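Soft toy sorters and menders, part-time

Prokden, Evside

Fixed term, starting in October

Prokden collects used soft toys, checks them, mends the ones worth mending and passes them on to playgroups and family centres. We are taking on part-time sorters and menders for the run-up to Christmas. You can apply for sorting, mending or both.

The work is based in our ground floor unit at Evside. Shifts are four hours, mornings or afternoons, and you would normally work three a week. The rate is the same for both jobs and we pay every fortnight.

What sorters do

Sorters open the donated bags at the long tables and go through them toy by toy. You check the seams, the stuffing and any eyes, noses or buttons. Anything with a loose hard part goes in the mending crate. Anything mouldy, badly torn or without its safety label goes to textile recycling. The rest is brushed down, weighed and put on the washing trolley.

We had 900 toys through the unit last autumn and are planning for 1000 this time. Most are bears, rabbits and dogs, but we get all sorts.

The penguins are a good example of what to look at. Pale fabric shows every mark, so it is checked under the lamp before washing, and feet sewn on separately are pulled gently at the join to see if the stitching holds.
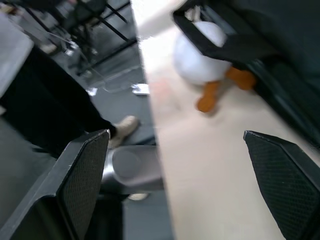

What menders do

Menders close seams by hand, top up stuffing and replace worn patches. You need to be able to do a neat ladder stitch and to match thread to fabric. Machine sewing is useful but there is only one machine, a Gellent, and it is mostly kept for labels and bags. A mended toy goes back to a sorter for a second check before it leaves.

What we are looking for

Sorters do not need experience. You should be steady, able to stand for part of the shift and willing to throw things out when they fail a check. Menders should bring two pieces of their own hand sewing to the trial shift. They can be anything, and they need not be toys.

Everyone must be 18 or over. The washing room uses unscented powder, but donated bags can be dusty, so tell us if you have asthma or a fibre allergy.

Hours and place

There are 11 places altogether, sorters and menders combined. Morning shifts start at nine and afternoon shifts at half past one. The unit is behind the Majimbun warehouse, with step-free access from the yard and a bike rack by the side door. Tea and coffee are provided. There is a fridge and a microwave for lunches.

How to apply

Send a short note saying which job you want and which shifts you can do. A CV is not needed. Use the form on the Prokden website or leave a note at the Evside front desk. Trial shifts are paid and last two hours.

Closing date: Sat 26 October. We will reply to everyone who applies.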